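February 10, 2019

I promised myself to write in English every evening this month, also when nothing happened. Today not much happened, and still I am tired in my arms and quite content. So I will write about the kitchen.

It began with a smell. I was making coffee and I noticed something old, a little like onion, a little like wet cardboard. First I suspected the sink. I poured hot water and vinegar down the drain and waited, but the smell stayed where it was. Then I bent down and put my nose to the cutting board, and there it was. I have had this board for 14 months and I wash it every day, but I wash it the way tired people wash things, one side and quickly. The groove around the edge I do not think I ever cleaned with attention. It is there to catch the juice from meat and tomatoes, and of course it also catches everything else.

I used coarse salt and half a lemon, the way my mother did it. You put the salt on the wood, you press the lemon with the flat side down and you rub along the grain. The groove I did with an old toothbrush. After that I rinsed it, dried it with the blue towel and stood it up against the window for the whole morning. 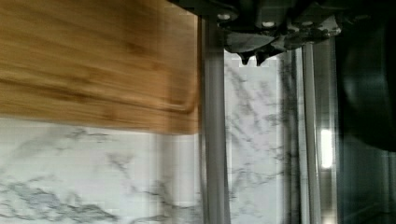
While it dried I read on the internet about oil. There are people with very strong opinions about this. One man wrote 25 paragraphs about why you must never use oil from the kitchen, and under him a woman answered that she used sunflower oil all her life and nobody died. I had a small bottle of Gevlow board oil in the hall closet, which I bought in May and never opened, so I did not have to choose a side. It has almost no smell. I poured a little in the middle and spread it with a piece of an old undershirt, in long strokes.

I like very much the moment when the oil goes on. The color becomes warmer and the lines in the bamboo come forward. My grandfather was oiling his tool handles every winter and I remember that he did not speak while he did it. I was a child and I thought he was angry. Now I think he was maybe only enjoying the quiet. I would like to ask him, but it is too late for that.

The instructions say to let the oil sit for 2 hours. I went for a walk to Trumlow Park and back, and it was colder than it looked from the window. By the pond I met Emiliano Robles from the second floor. He asked what I was doing with my free day and I said, "I am resting my cutting board." He looked at me with some concern. I believe the sentence was correct, but perhaps it is not a thing that people say.

At home I wiped off the extra oil and put the board back on the counter. I tried it first close to the wall, and then more in the middle, and the middle is better.
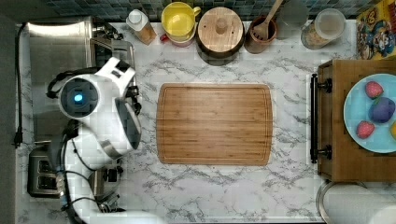 With the board so clean, the marble around it began to bother me. I must say I have never learned to see dirt on this counter. The pattern has so many grey veins that a crumb can lie there for days like it was part of the design. My method is to close my eyes and go over it slowly with the flat hand. What the eye does not find, the fingers find. I found sugar, something sticky from I do not know when, and a grain of rice as hard as a small stone. I washed it all with warm water and a drop of soap. On stone I do not use vinegar, this I learned in my last apartment, where I left a dull spot that I had to look at until I moved out.

Then I went back to the board once more, to see if it was still greasy. I pulled a finger along the groove and the finger came away clean. The name burned in the corner I had almost forgotten. It is small, and I usually have bread on top of it.
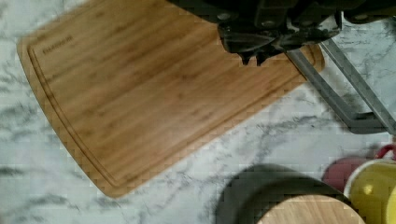 The board, with its groove and the little name in the corner.

I wanted to stop there, but one job calls the next one. I emptied the crumb tray of the toaster oven over the trash and felt ashamed, then I shook out the toaster over the sink and felt more ashamed. The steel I wiped with a damp cloth and after with a dry one, or else it keeps stripes. The wooden spoons went out of the crock, and I washed the crock also on the inside, where there was a layer of dust at the bottom with one rubber band and a coin in it. The coin is Norwegian. It must be from the trip to Grønli, and how it came to live under my spoons I cannot explain.

The yellow mug has its place by the tiles again. I thought a long time about the cereal. It would be more elegant to keep the box in the cabinet, but when it is in the cabinet I forget it and I eat only toast. So the Crunch Berries stay out, and the glass jar with the colorful pieces too. I have noticed that I look at that jar in the morning before I am really awake, and that it does me good - all the yellow and red and green in front of the blue tiles. 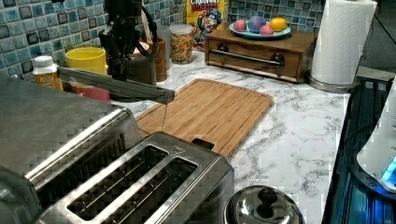 Evening, a little later

I have eaten. I made soup from the leftover carrots, and I admit that I cut them on a plate. I was not ready to put a knife on the board the same day. Tomorrow I will be more reasonable and cut the bread on it, as usual.

To buy: lemons, coarse salt, a new toothbrush for cleaning (the old one is finished), dish soap. Also to call the Wullevar shop and ask if they still sharpen knives. Last time they had mine for a week and I was tearing tomatoes by hand.

New words from today: "groove," "grain" (two meanings, the rice and the wood), "crock." I looked up also "to season," which I knew only for food and for the weather, but one can season wood too.

The heating is making its knocking sound again. I will write to the landlord in the morning, and now I go to bed.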